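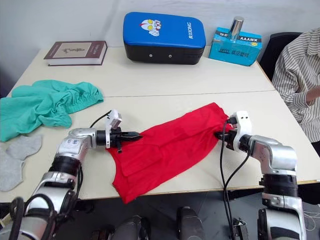 Folding clothes is a bit like folding a paper aeroplane, only the paper is floppy and keeps changing its mind! Cloth is made of threads, crossing over and under one another or looped together in tiny rows, and those threads can slide and bend, so a T-shirt will happily flop in any direction you let it. The trick is to give it a good flat place to lie. A table is lovely for this, but do pull everything well up onto it first, as a bit of cloth hanging over the edge, like the pointy corner of the red one, will tug at the rest (that's gravity, busy as ever). Then take hold of both sides, one in each place, and gently pull until the creases start to smooth themselves out.

Stretchy things need a little more patience. The teal-green one in the heap has a gathered, elastic edge, and elastic always wants to spring back to being small, so you have to spread it with your palms and hold it there while you fold the rest.

Now have a go yourself! Find a T-shirt, lay it face down, fold in the two sides, tuck back the sleeves and bring the bottom up to meet the neck. Temitope Wike, who is nine and lives in Clirkville, folded 15 of them in one afternoon in July, and her last one took about 21 seconds. Her first took so long that she stopped halfway through for a biscuit.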